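搜索 请输入关键词 热门：清理 壁纸 省电

通知栏里的房客

一款用了好几年的天气应用，怎么就开始替别人卖货了

周一早上，手机震了一下。以为是闹钟，不是。以为是下雨提醒，也不是。通知栏里躺着一条"您有一份优惠待领取"，图标灰灰的，看不出是谁家的。点进去，跳浏览器，再跳一个商店页面，再跳。退出来，通知没了，历史记录里也查不到来源。

这种事现在太常见，常见到多数人懒得追究，手指一划了事。我也划了大概两个星期。后来实在烦了，花了一个下午去翻，翻出来的是Duva。

Duva，天气应用，装了好几年，界面干净，没账号，没社区，打开就是温度和风向。当初推荐给家里人的也是它。长辈的手机上字体调到最大，它照样排得整整齐齐，就冲这一点，留到今天。

所以查到它头上的时候，第一反应是查错了。

查的办法很笨。安卓的设置里有通知历史，打开以后等。等下一条来，长按，看是哪个应用发的。有的广告很鬼，发完立刻撤回，历史里只留一个空壳，名字写着"系统服务"。系统服务可不会发优惠券。再往里点应用详情，包名出来了，正是Duva新版本里带的一个组件，叫Molel。

Molel是什么？按它自己网站上那几行字的说法，是一套"消息触达与用户唤醒方案"，给开发者用的。翻译过来，就是把一段代码塞进你的应用，它替你发推送，也替别人发推送，发一条给你一点钱。开发者接进去，按文档写，半天的活儿。用户这边呢，没有任何提示。更新日志上写的是"修复若干问题，提升稳定性"。

就这一句。每个月都是这一句。

权限那一栏倒是诚实得多。旧版Duva只要位置。新版多了开机启动、在其他应用上层显示、读取已安装应用列表。一个报天气的，要知道我装了哪些应用干什么？挑广告用。装了记账软件的推贷款，装了菜谱的推锅。
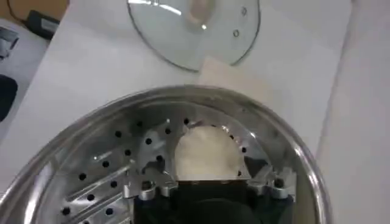 蒸锅与蒸盘。

推锅这个例子不是随手编的，家里人的手机上真收到过，连着好几天，全是厨房用品。她还觉得挺贴心。

说回Duva。为什么一个好好的应用会走到这一步，大致的路数，混过应用市场的人都能背出来。独立开发者做工具，头两年有热情，有下载量，没收入。服务器要钱，天气数据接口要钱，而且一年比一年贵。收费吧，用户跑；放横幅广告吧，评分掉。这时候邮箱里就会来信，要么买你的应用，要么请你接一个SDK。信写得都很客气。

Duva属于前一种。商店页面上开发者一栏，今年一月换成了Gokomeo。没有公告，应用里也没弹窗，名字悄悄就变了。隐私政策的链接也换了，点开是一份通用模板，通篇没出现"天气"两个字，倒是提到了"游戏内道具"，大概是从别的产品那边直接复制过来的，连改都没改。

Gokomeo手里不止这一个。顺着开发者页面往下拉，手电筒、二维码扫描、单位换算，清一色的小工具，清一色好几年前上架、攒了不少好评、最近突然勤快更新的。评论区分成两截，老评论都是五星，新评论都在骂。平均一下，还是四星多。商店的搜索排序认平均分，不认先后，新来的人一看，嗯，不错，装。

这就是买老应用的好处。信任是现成的，装机量是现成的，自动更新一开，换了主人用户也不知道。等于房子卖了，租客还在里头睡着，新房东拿着钥匙就进来了。

我给Gokomeo留的客服邮箱写了信，问两件事：为什么接入Molel，用户能不能关。自动回复来得飞快，说感谢支持，请给五星好评。之后就没有下文了。截稿前又写了一封，还是那条自动回复，一个字不差。

应用商店那边也举报了。举报入口藏得很深，选项里没有"通知栏广告"，只好选"其他"。提交完显示"已收到"，应用到现在还好好挂着。平台的难处也能理解一点，Molel这类组件很会挑时候，装上头两天什么都不干，安安静静，审核的机器跑一遍，干净。两天一过，远程下发一个开关，才开始干活。开关还分地区、分机型，有的手机永远碰不上，于是评论区里总有人替它说话：我用着没问题啊，是不是你自己中毒了？

真不是。

这里插一句，也不是所有广告都该打死。应用里面放横幅，明明白白，爱看不看，我没意见。开发者也要吃饭的。问题在于跑到应用外面来，占通知栏，占锁屏，而且不署名。通知栏这块地方，用户是留给消息、日程、快递的，是要看的。往这里塞东西，等于教会所有人看都不看就划掉。划着划着，就把真正要紧的也划掉了，暴雨预警也是通知，银行的异常登录也是通知。一个天气应用把预警通知的信用毁掉，想想有点荒唐。

再说说删。删Duva本身不难，长按，卸载。麻烦在于它申请过"设备管理"之类的权限的话，卸载键是灰的，得先去安全设置里取消。我这台没有，家里人那台有，多半是哪次弹窗随手点了同意。长辈手机上的弹窗，基本都是点同意的，字大，按钮也大，"同意"是蓝的，"拒绝"是浅灰的，换谁都点蓝的。

删完以后，通知清静了。电量也好看了一些，不过这个没仔细测，不敢乱讲，可能是心里作用。

替代品试了两款。其中一款叫Szűcs，名字打起来费劲，搜索的时候那个带撇的字母打不出来，直接打szucs也能找到。开源，代码摆在那里，谁都能看，权限只要位置，连位置都可以不给，手动填城市就行。毛病也有，中文翻得生硬，"阵雨"写成"淋浴"，看了半天才反应过来。小部件只有一种颜色。更新慢，上一版还是去年的。

但慢有慢的好。现在看到一个应用三天两头更新，反而心里发毛。
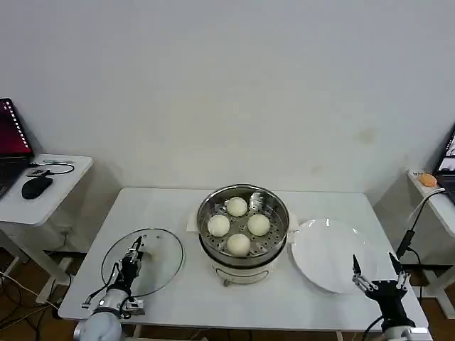

自己动手查一遍

想查的话，按下面来，不同牌子的菜单名字有出入，找差不多的就行。

先开通知历史。设置，通知，通知历史记录，打开。默认是关的，不知道为什么默认关。关着的时候撤回的通知一点痕迹没有，开了至少留个壳。

等广告来。别急着划，长按，右上角一般有个小齿轮或者感叹号，点进去就是发送它的应用。如果名字很像系统，什么"服务助手""系统组件"，多半是装的，接着看应用详情最底下的安装来源，从商店装的就不是系统自带。

再看悬浮窗权限。设置里搜"上层显示"，会列出一串应用。聊天的、导航的，留着说得通。手电筒留着干吗？关掉。关了如果应用打不开，那就更该卸了。

自动更新的事，有点两难。全关掉不安全，浏览器、支付、聊天这些必须跟着更。小工具可以单独关，商店里进应用页面，右上角三个点，取消勾选自动更新。以后想更的时候自己点，点之前瞄一眼开发者名字变没变，再按"最新"排序看看评论。默认排序是"最相关"，老好评全顶在前面，看不出什么名堂。

开发者名字这一条，商店其实完全可以做成提醒的。换了主人，弹一下，让用户自己决定留不留。浏览器扩展那边吃过一样的亏，老扩展转手，新主人往里塞脚本，闹过不止一回了。手机这边还是没有。技术上应该不难，愿不愿意是另一回事，毕竟广告多了，分成也多。

给家里长辈查手机的话，多留点时间。别一上来就删，先问他们平时用哪个。我上回手快，把一个看着可疑的日历给删了，里头记着她好几年的复诊时间，没有备份。最后是拿着病历本一条条补回去的，补了一晚上。那个日历后来重新装上，权限查过，什么问题都没有。

至于Duva，卸载之后还在商店的"已购和安装过"列表里。换新手机，一键恢复，它会跟着别的应用一起回来。得去列表里手动移除，一个一个来，没有全选。

相关设置的位置，以手机系统的实际版本为准。Szűcs的那处"淋浴"已经提交给他们了，还没改。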